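Jul 25, 2026

Equipment plan, second pass

Carrying on from the page where the first quote from Losonitz got pasted in. That quote covered the hand-held grippers only and left out everything that makes them usable, so the total at the bottom of that page is wrong and should be ignored. I have struck it through.

What we need to decide before the order window closes in September:

a) whether to buy a further pair of hand-held grippers or a spare set of parts for the pair we have
b) whether the second station gets its own frame or shares
c) cables
d) small parts and trays, which nobody has ever budgeted for and which keep coming out of consumables

Taking them in the order I have information, which is c, a, d, b.

Cables

Both grippers are tethered. The cable is the part that limits the work and also the part most likely to fail, going by the repair log. Of the last faults written up, most are at the strain relief where the cable leaves the grip body. The others are connectors that have been trodden on or pulled. There is one genuine electronics fault in the log and it was a board that had been opened and put back badly, by me.

Drumine will make up cables to length with a moulded exit. Losonitz will only supply their standard length, straight exit, and will not warrant anything made by a third party. I asked whether that meant the cable was out of warranty or the whole gripper. Reply pending. If it is the whole gripper then the saving disappears, as we have used the warranty twice.

Length matters more than I allowed for in the first plan. The standard one reaches the table and a comfortable working position, then the remainder goes down to the floor and lies there. Longer would be worse. Shorter would mean moving the interface box up on to the frame, and I would like that anyway. Measured the run with string along the upright and over the corner: 225 cm from the box position to the middle of the work area with enough slack to turn the wrist fully over. Ask Drumine for that length, right-angle exit, with a clip every so often so the cable can be fastened to the upright.

Overhead reel was suggested at the last planning meeting. Priced it. A light-duty reel from Pimlow costs more than the cable it would carry, and the spring tension would be felt at the hand. For screwing down a panel this would not matter. For picking up something the size of a bottle cap it would. Not going further with it unless somebody wants to lend us one.

Grippers, new pair or spares

The case for a new pair: a second operator could work at the same time. The case against: we have one interface box, one frame and one person at a time who knows the calibration. A second pair on its own buys nothing until b) is settled.

The case for spares: jaws wear. The pads go shiny and then round objects start to rotate in the grip when they are set down. At present the fix is to roughen the pads with fine abrasive paper, which works and also removes material, so the closed position drifts and has to be zeroed again. Pads are sold by Losonitz in packs, and the pack price is sensible. Jaws with pads bonded on are not sensibly priced.

Spares list as it stands:

Pads, 2 packs
Jaw pair, one, in case of a bent finger
Trigger spring, one set
Cable to our length, one per gripper plus one on the shelf
Screws for the top plate, whatever size they turn out to be (measure, the drawing is wrong)

The total of that comes in well under the price of one new gripper. My recommendation is spares now, new pair next year if the second station goes ahead. I realise this is the less exciting answer.

One item still open under this heading. Seixas offer a gripper with the same opening range and a published mechanical drawing, so we could in principle machine our own jaws. The price is lower. Against that: different mounting pattern on top, different data format, and everything recorded so far would need converting or keeping as a separate set. I wrote to ask about a loan unit. They loan for 13 days, carriage paid by the borrower both ways. That is enough to answer the question if the test is planned before it arrives and not after. Draft test:

Day one, unpack, weigh, connect.
Then the small-part transfer task, same board, same tray, same parts, with an operator who already knows our grippers and one who does not.
100 transfers each, in blocks, with a rest between blocks.
Record drops, regrips, time per transfer, and any complaint about the hand or wrist.
Last two days for packing and for whatever went wrong.

Regrips are the figure I care about. Drops are rare enough on this task that they will not separate two grippers in a run that short. Time per transfer mostly measures how patient the operator is.

Trays and small parts

This is where the first plan was weakest. I had written "misc. parts" and a round number. Went back to the task sheets to see what each one uses, and the answer is a board to work on, a shallow tray, and a set of small objects, with the objects changing from sheet to sheet. The board and tray hardly ever change. So the board and tray are equipment and should be bought once, properly, in duplicate. The objects are consumables.

Board: the present one is white and slides on the table if an operator leans on it. Needs either locating pins or a non-slip sheet underneath. Non-slip sheet is cheaper and can be cut with scissors. White is fine for contrast with most of the parts. It is poor with the white parts, and for those sheets a grey board would help. Add one grey, same outline.

Tray: must be shallow. A deep one was tried and the gripper body touched the rim before the jaws reached the bottom, so operators were coming in at an angle and the recorded motion was mostly avoidance of the rim. Any replacement should be no deeper than what we use now. I would pay extra for a tray with the rim rolled outwards.

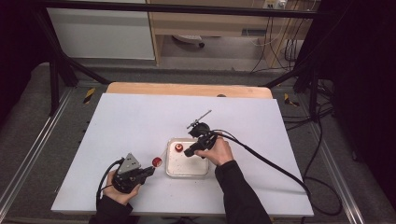
Parts for the transfer sheets should come from one supplier and one batch. We mixed batches in spring and the slightly narrower ones slipped more, and it took a while to find out why the regrip figure had moved. Pimlow will hold a batch against a call-off order if we commit to the full quantity up front. That ties up money, but the sum is small compared with having to redo a set. Put it in.

Also under this heading, storage. A parts cabinet with shallow drawers, lockable, small enough to go under a bench. Not urgent. Could be found second-hand. I have left a line for it with no figure so that it does not get forgotten again.

Second station: own frame or shared

Three ways of doing this were on the board after the meeting.

Option one, second table inside the present frame. No. The working area is set by the frame and there is room for one table with a person standing properly at it. Two people would be elbow to elbow and the cables would cross.

Option two, a second frame of the same pattern. Profile, brackets and fasteners can all be bought cut to length from Drumine. The drawing exists. The work is in cutting nothing, drilling four holes and squaring it up, so a day for one person and part of a day for a second to hold things. Needs floor space with a socket near it, and floor tape to mark the edge.

Option three, a lighter table-mounted frame that clamps on. Cheaper and movable. I do not trust it to stay square. Anything that moves with respect to the table means calibrating again at the start of each session, and the time spent doing that over a year would pay for option two.

Going with option two for costing. To be added to it, since the first plan had none of this:

Feet, levelling, per upright
Cable clips that fit the slot in the profile
Power strip mounted on the frame, with a switch at hand height
Interface box shelf
Corner guards for the lower bars, as shins have been mentioned
Curtain and rail for the side that faces the window, if the second station ends up at that end

The power strip is worth doing at both stations. It takes the plugs away from the wall and gives one switch to turn everything off. I would put it in this year's order even if the second frame is put back.

Carriage

Profile is charged by longest length, so keep all pieces under the limit on the Drumine rate card or the carriage doubles. The two top rails as drawn are just over. Shortening both by a few centimetres makes the frame very slightly narrower than the first one. I have checked the task sheets and none of them use the outer edge. Redraw with the shorter rails.

Losonitz charge a flat rate for small parcels, so pads, springs and jaws should go on one order. Last year they went on three.

Order of priority if the budget is cut

1. Cables with the right-angle exit, pending the warranty answer
2. Pads and springs
3. Power strip and clips, present station
4. Board, tray, non-slip sheet, one batch of parts
5. Carriage on the Seixas loan
6. Second frame
7. Spare jaw pair
8. Drawers

Six is by far the largest line and is the one that will be argued over. If it is refused, the remainder still makes sense without it, and that is how I have laid out the spreadsheet. Each line stands alone except the interface box shelf, which is tied to six.

To do

Chase Losonitz on the warranty wording, get it in writing.
Send the cable sketch to Drumine with length and exit marked.
Measure the top plate screws.
Redraw the rails.
Ask Pimlow how long they will hold a batch.
Book the Seixas unit for September, but only once both operators have agreed to the dates.
Move this total to the front of the notebook and cross out the old one there as well.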